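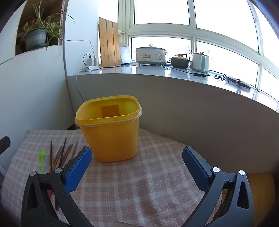 4 min read

Lunch at home, with a cloth on the table

July 2023

When I came to Ukdale I had the habit of eating my lunch in front of the computer. In my first office everybody did it, and I thought it was the custom of the country. One hand for the sandwich, one hand for the mouse. Later I began to work from home and I continued in the same way, only with better bread.

In May I decided to stop this. I did not read a book about it and my doctor did not tell me. I had simply dropped rice between the keys one time too many, and the letter M has not been the same since. So I made one rule for myself: at lunch I go to the other room, I put a cloth on the table, and I sit there until I have finished.

The cloth is pink and white, in checks, and it is rather warm for the summer. I like it very much. My mother always covered the table before eating, even for soup from yesterday, and as a child I found this a waste of time. It takes a few seconds. What it does for me is to change the table from a place where I leave letters and keys into a place where people eat.

What I cook

I should say first that I am not a great cook. I can make five or six lunches and I repeat them. On most days there is rice, an egg and something green. If I have been to the market there is fish. For noodles I walk down to Iwasaki, a small shop behind the bus station, where they sell them fresh in bags of 300 grams. One bag is too much for me and too little for two people, so I always buy one and always eat too much.

My sauce is the same every time: soy sauce, vinegar, a little sugar, garlic, and sesame oil at the end. I used to put the oil in the pan at the beginning and I wondered why it tasted of nothing. Corinne Whitfield from upstairs corrected me on this. She lived abroad for a long time and she has strong opinions about oil, and also about my knives, which she says would not cut a cloud.

For the egg, I boil it for seven minutes and put it in cold water. My mother says six. We have discussed this on the telephone more often than we have discussed my work.

The first weeks were not easy

I had imagined that I would feel calm immediately. In reality I sat at my nice table and was bored. I ate in a few minutes and looked at the wall. My hand went to my pocket for the phone, which I had left in the other room on purpose, and I felt quite foolish, like a person who looks for glasses that are already on the nose.

I tried with the radio. This was better, but the programme at that hour is a quiz in which people shout, and I noticed that I was chewing faster when they were losing. Then I tried with nothing again. After some weeks the boredom became smaller, or I became more used to it, I cannot say which. I started to hear things in the street. The number 31 bus makes a long sigh at the corner. A man goes past with a dog and talks to it in full sentences.

Eating with chopsticks helps me too, although I did not choose them for this reason. With a fork I collect the food like a machine for leaves. With chopsticks I must look at what I am doing, and the rice comes in small amounts. I have a few pairs from different years, and they no longer match very well.
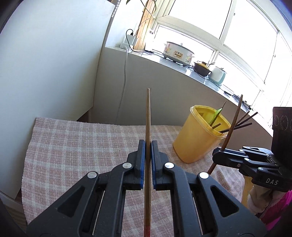 When somebody comes to eat

Twice a month, or more if the weather is bad, I have a guest. Mostly it is Corinne. She brings a cake from Judine, the café by the church, and says each time that it was the last one they had. I cook the noodles, we eat, and after that we stay at the table much longer than my rule requires.

With a guest I learned something about my English. At work I know all my sentences. I can say "please find attached" and "let us take this offline" without thinking. At the table the conversation goes to roofs, to cousins, to a plant that is dying, and there I have holes. I did not know the word "gutter" until Corinne's gutter fell down. I did not know "leftovers" either, and I used to say "the food that remained", which she thought was very beautiful, so now she says it also.

I wrote these words on a paper for some time. There were 103 of them when the paper became too full, and I bought a small notebook at Modow and copied them in. "Colander" is on the first page. I still want to say it with the weight on the wrong part.

Where I am with it now

I do not manage it every day. Last week I had calls until two o'clock and I ate crackers standing in the kitchen, without plate and without cloth. I also confess that in the evening I still eat on the sofa – my rule is only for lunch, and I do not want to make it bigger and then break it.

Next I would like to learn a proper soup. Corinne has promised to show me one that starts with bones and takes the whole afternoon. If it works I will write down the recipe, with her comments about the knives included.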